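How I get through the sock pile

Start with the clean laundry in one heap on the bed. I used to fish the socks out first and it took forever, so now I leave them where they land and pick them off the top as I go — way faster! My friend Adjoa Kwofie folds everything else first, and we have agreed to disagree.

Step 1. Pull by the cuff

Grab each sock at the ribbed end and lift. If you pull from the toe, the cuff drags half the pile along with it (ask me about the time I launched a pillowcase across the room). White socks on pale, printed cloth are easy to miss, so look for the ribbing.
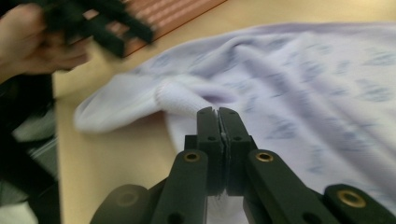 Step 2. Lay them flat, toes left

I line mine up along the edge of the bed with all the toes pointing the same way. Smooth out the foot, then tug the cuff straight. Pairs jump out at you once the cuffs are side by side, even with plain white ones.

Step 3. Fold, don't ball

Stack the pair, fold the toe up to the heel, then bring the cuff down over it. Balling stretches the elastic. A basket of 12 pairs takes me 11 minutes, with a podcast on and

Singles go in a bag on the closet door until October, when I finally toss them.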